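The Case for the Plain Microwave

Heather Lindsay has repaired small kitchen appliances for 37 years, and most of what crosses her bench at Collora is a microwave somebody nearly threw out.

"People replace them over a dirty plate," she says. Last year the shop took in 443. A good share needed a new fuse or a door latch, and plenty needed a sponge.

Her advice is short. Lift out the glass turntable and wash it in the sink like any dish. Take out the roller ring underneath and wipe the track it runs in — crumbs there cause most of the grinding noise that owners complain about. Then go over the door.

The door gets the least attention in most homes. Lindsay wipes the edge and the area around the latch slots with a cloth that is barely damp, and she never sprays cleaner at them.

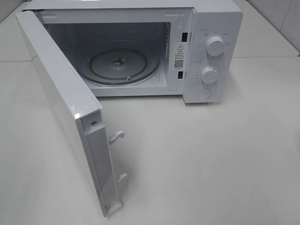
She also asks customers to stop slamming it. The plastic hooks take the force each time, and a cracked one means the oven should stay off until it has been fixed. Her colleague Volkan Özkan keeps a drawer of replacements for the common models, and a latch job usually takes him less than an hour.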